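Desk surface, second revision
February 18, 2018

The white desk has been in use since December, long enough to write down what works and what does not. My earlier notes on the Treder frame covered assembly. The following concerns the top and what is allowed to stay on it.

Load first. The top is thick, with rounded corners, and does not flex under anything I have put on it. Each leg ends in a long flat foot. On herringbone the foot crosses several joints at different angles, and if one block sits proud the whole desk rocks. I leveled mine with 2 felt shims. Total shim cost was negligible. The desk itself was 599 through Ceneo, against 800 for the next size up, which would have blocked the window side.

The remaining problem was small items. Pens, adapters, receipts and tape migrate across a smooth top until they cover it. A drawer unit solves this but needs leg clearance I do not have. I settled on one open woven basket with a single rule: anything small either goes in it or leaves the desk.

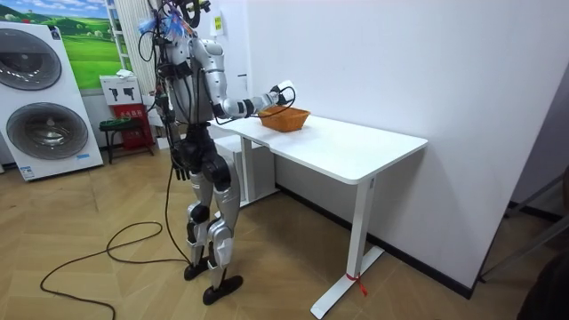

Orange basket on the white top.

Notes on the basket. Flared sides are useful because items at the bottom stay reachable. Shallow is better than deep. I tried a deep Soriano bin first and it became storage for things I had stopped looking for. A shallow tray fills in a few days and has to be emptied, so sorting takes a minute or two.

Weave has two drawbacks. Dust settles in it, and fine items such as staples catch between the strands. I turn it over above a sheet of paper and tap the base. For cleaning I use a dry paintbrush. Water is not worth the drying time.

Placement took longer to settle than I expected. In the middle of the desk it gets pushed aside every time paper comes out. At the far edge it is out of reach from the chair. The current rule is that it lifts off completely before the top is wiped, then goes back to the same spot. 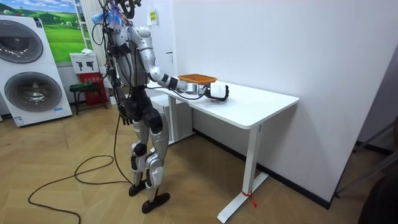 Plenum wrote in under the previous post that a basket only hides the mess, and that a flat tray with dividers would force proper sorting. I tested dividers for a month. They work for pens and fail for anything with a cord attached, so I removed them.

Still open: a liner. Felt would stop the staples but holds dust as well. Cork sheet is next, cut slightly under size so it can be pulled out by one corner.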